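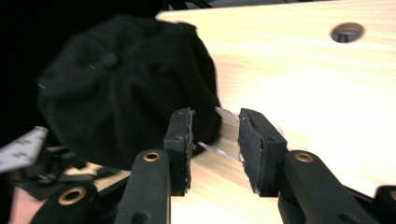
According to Watdale support, the foam pads on the Tikell are "a consumable, like printer ink," and we should have found a spare set in the lid of the case. We have looked in the lid of the case. There is a desiccant packet and a card thanking us for joining the family.

Monday, bench 2, trial kit week two

Carried on with soft goods. Black cap today, same task as Friday's beanie: pick up by the crown, move, put down, let go. Letting go is the part the brochure skips.

Pads first, as they were the reason for the support ticket. Contact faces are rough and the edges have started to fray. Grip on fabric is still fine, maybe better than when they were new, so I'm leaving them on until something slips. Don't trim the frayed bits. I'd like to see how far they go, and the quote has the replacement set listed as "TBC," a price I don't care to test.

Recorded 86 demos before 3 pm. Zoneo kept 53. The rest came back marked "low confidence tracking" with no further comment, like a bad report card. I went through a handful of the rejects and they looked the same as the keepers to me. Two suspects:

1. Black cap, black fingers, black pads. Somebody at Watdale chose black for everything and I'm sure it looked great on the stand.
2. My wrist. I rush the approach when I'm bored, and I was bored by demo 20.

Will repeat tomorrow with something pale and a slower hand, one change at a time. (Yes, I know that's two. Pale first.)

Error 2094 again on upload. The manual says 2094 means "see error log." The error log says 2094. Unplugging the dock and having a coffee cleared it, and I can't say which of the two did the work.

Comfort: better than the Amoah we had on loan in June, which felt like holding a stapler for a living. The Tikell balances well and the trigger travel is short. Hand still cramps after an hour. The brim is awkward to pinch, the crown is easy, and the little button on top is right where you'd like to grab and shouldn't; it rolls out from between the pads.

On the money. The subscription covers over 300 demos a month before they start charging per clip, and it counts rejects. At today's rate we'd be through that by Thursday and paying for clips Zoneo threw away. Asked support about this in the same ticket. They have answered the pads question twice.

Still to do
- pale cap, or a dish towel if no cap turns up
- chase the reject billing, in writing
- charge both handles overnight (left one was flat at 9 this morning, my fault)
- decide on the kit before the trial runs out and it decides for us

Leaning toward keeping it if they give on the rejects. Hardware yes, Zoneo grudgingly. Case latch is already loose.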